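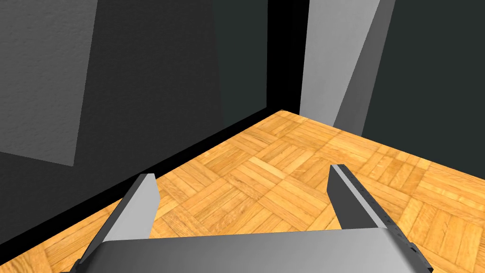
4.2 Running a floor pickup trial in simulation

Use this procedure to check whether Barkalel can clear small items from a hard floor. Complete the gripper check in section 4.1 first.

1. In Meritz, open the Chores tab and select Floor Pickup.

2. Set the gripper to Open. The fingers must be empty before the run begins.

3. Select an item set. Set A (blocks and balls) is recommended for a first trial.

4. Set Attempts to 300 and click Run.

5. When the run ends, click Export Log.

Note: An attempt counts as a success only if the item is released in the bin. A lift followed by a drop is logged as a failure.

In our January trials, Set A reached 62 percent and Set C (socks and cloths) reached 19 percent. Soft items are not yet supported for unattended use.

Caution: Simulated results do not clear a robot for work in a home. Repeat the trial on hardware, at low speed, with a person at the stop button.

To change the item sets, see section 4.3.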